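Wolta revises care guidance for oiled wood worktops

Furkano hardwax finish now covered; curing interval extended before first use

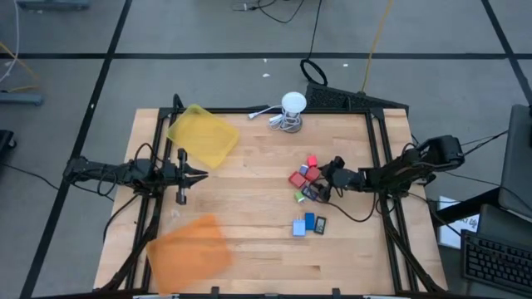 Photo: Wolta

Wolta, the regional association of workshop furniture makers, has issued a revised edition of its care guidance for solid wood worktops. The new text replaces the edition released five years ago and applies to planked and butcher-block tops used in workshops, classrooms and light assembly areas. It does not apply to veneered board, laminate or kitchen counters, which remain under separate guidance.

The main change concerns the interval between finishing and first use. Under the previous edition, a top treated with a penetrating oil could be put into service as soon as the surface was dry to the touch. The revised text asks for nine days at normal room temperature, with both faces exposed to air. A top that must be installed sooner may be fitted to its base during this time but should not be loaded, covered or wiped with water.

Ravindra Pandey, who led the technical revision, said the old wording had been read too loosely.

"Dry to the touch describes the film you can feel," Pandey said. "It says very little about the oil a short distance below it. Most of the complaints we looked at involved rings and dark patches on tops that had been in use within a day of the last coat."

The association reviewed 15 returned tops while preparing the revision. Each was sectioned near a visible mark and checked for depth of finish and moisture content. According to the summary published with the guidance, the most frequent fault was uneven absorption along the glue lines, where adhesive residue had not been fully removed before oiling. The second was a difference in moisture between the upper and lower faces, associated with tops that had been finished on one side only.

For that reason the revised edition now requires the same number of coats on both faces and on all end grain. The earlier text recommended this but did not make it a condition of conformity. Makers who seal the underside with a different product will have to show that the two finishes pass moisture at a comparable rate. A test method is given in the annex.

Fixing details have also been rewritten. Where a wood top is attached to a metal base, screws must pass through slotted holes across the width of the planks, with round holes permitted only at the center line. Washers should be flat and wide enough to cover the slot at either end of its travel. Screws are to be tightened by hand. The guidance notes that a top clamped rigidly on all sides will tend to cup or open at the joints when indoor humidity changes with the seasons, and that filling the resulting gaps only moves the problem to the next joint.

Two products have been added to the list of compatible finishes. Furkano, a hardwax oil, is approved for tops exposed to abrasion from hand tools and small parts. Lelline, a thinner oil intended for maintenance, is approved for recoating only and should not be used as a first treatment on bare wood. Neither product is approved for surfaces that are in regular contact with solvents. The list also withdraws approval for undiluted linseed oil, on the grounds of slow curing and a tendency to yellow.

Routine cleaning instructions are shorter than before. Users are advised to brush off dust and chips, wipe with a cloth wrung nearly dry, and follow the direction of the planks. Standing water should be removed within 15 minutes. Abrasive pads are limited to repair work, and alkaline degreasers are excluded altogether. Rubber feet and soft plastic mats may react with oiled surfaces and should be lifted at intervals so the wood underneath can be inspected.

Local repair is treated in a new section. Light scratches may be sanded by hand along the grain and recoated without treating the full surface. Where a stain remains visible after sanding, the guidance recommends refinishing the complete plank between its two glue lines, which makes the change in tone less obvious. Dents may be raised with a damp cloth and a warm iron before the wood is sanded. The repaired area must then be left for the same curing interval as a new top.

Dubey, which supplies planked tops to schools and training workshops, said it had already moved to finishing both faces but would need additional rack space to meet the longer interval. The company expects delivery times to increase for made-to-order sizes and said stock sizes would not be affected. It has asked the association to consider a shorter interval for tops cured in heated rooms with controlled airflow.

Pandey said the request would be examined once comparable test data were available. "A heated room can shorten the cure, but it can also dry one face faster than the other," Pandey said. "We need figures for both effects before we write a number down."

Tops finished before the revised edition takes effect in October will continue to be covered by the earlier text for warranty purposes. Makers may label products under either edition until then but may not refer to both on the same label. The label must name the finish used, the date of the final coat and the recommended product for recoating.

The guidance and its annex are available to members through the Wolta document service. An online session on the fixing requirements and the moisture test will be held on Wednesday. Registration is open to non-members, and written questions may be submitted in advance.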